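Home Projects Reports Staff Contact

Packed Lunch Temperatures During the School Day
Project report, Food and Nutrition Science
Apolline Masson and Pankaj Bisht
2020-03-08

1. Background

Most students at the Terstead campus carry lunch from home and eat it four to five hours after packing. The bags are kept in lockers or under desks. Neither place is cooled. The aim of this project was to measure how fast the contents of a lunch container warm up, and whether the position of the container inside the bag makes a measurable difference.

2. Containers

Rigid plastic containers with a raised rim were preferred to bags and foil because the wall thickness is even and the lid can be closed the same way each time. Each container was filled with 195 g of cooked rice, cooled overnight in a refrigerator, and closed with a probe resting in the center of the rice. A second set was filled with 207 g of plain yogurt. Masses were checked on a kitchen scale before every run.

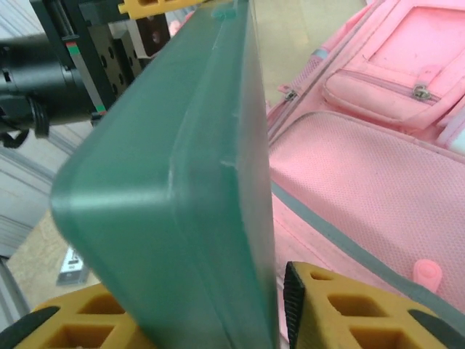
Figure 1. Translucent plastic container, rim and corner.

Containers were washed by hand and air dried between runs. One lid from the Martens set warped after the third wash and was taken out of use. The readings from that run were discarded and the run was repeated with a Bolano lid of the same size.

3. Bag and placement

Two placements were compared. In placement A the container stood against the back panel of the bag, next to the books. In placement B it lay in the front compartment with nothing in contact with the lid. No ice pack was used in either case. The bag was closed fully and left on the floor, away from direct sunlight and heating vents. Books were kept in the room overnight so that they started each run at room temperature. The compartments were emptied and wiped between runs.

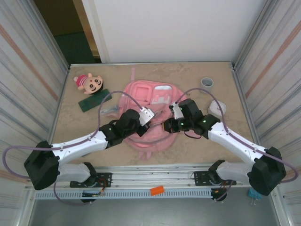

4. Results

We completed 14 runs with rice and 18 with yogurt. Rice warmed more slowly in placement A than in placement B in all but two runs. The yogurt results were less clear. The difference between placements was often smaller than the resolution of the probe, and we do not draw a conclusion from them.

Room temperature was not controlled. The heating at Terstead switches off on weekends, and the runs started on Monday mornings began in a cooler room than the others. These are marked in the data table but were not corrected.

5. Further work

The tests should be repeated in September, when the rooms are warmer. A comparison with the Esordale campus, where lockers are in an unheated corridor, was planned but not carried out. A second probe near the container wall would show how uneven the warming is.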